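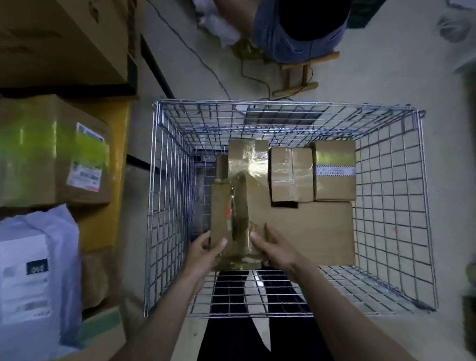 Right, week 6, and we've got as far as packaging. Last time I promised we'd stop talking about pallets and look at what happens to a single parcel once it leaves the shelf, so that's what these notes cover. The big idea is that a carrier charges you for space as well as weight. A box that follows the shape of what's inside it, like the narrow one with the neck, wrapped in cardboard and clear tape, takes up less room than a square carton full of padding. It's also a pain to stack! Keep both of those in your head, they come up again in the coursework.

## Volumetric weight

Measure the longest length, width and height in centimetres, multiply them together and divide by the carrier's divisor. Ours for this module is always 6000 (the Ferneck case uses a different one, it's printed on the sheet). Compare your answer with the real weight. Whichever is bigger is what you pay for.

Try it with a carton 50 cm × 40 cm × 30 cm that weighs 6 kg:

- 50 × 40 × 30 = 60,000
- 60,000 ÷ 6000 = 10 kg
- so you're billed for 10 kg, and you've paid for 4 kg of air

Lots of you used the inside measurements on the last sheet. It's outside measurements, always, bulges included.

## The Cistton case

Cistton sells bottled sauces and sends out up to 1000 parcels a week from its Lorkville depot. It used to keep 2 carton sizes, which made life lovely for the packers and awful for the freight bill. Read the case before the seminar and come with an answer to these:

1. Which costs go up if they add more carton sizes? (Think about storage and packing time – most people only put down the cardboard.)
2. Would you pack glass differently from the plastic pouches?
3. Who should pay for a breakage, and how would you prove where it happened?

For question 3 have a look at the Szekeres contract in the reader, mainly the bit on claims. It's dry, I know, but the wording on "adequate packaging" is worth going over slowly – we'll argue about it in class.

## Bits and bobs

Calculators please, phones are fine. Coursework drafts are due in by 23rd January and the marked ones come back the week after. The June exam will have one volumetric question in it, same layout as the one in these notes.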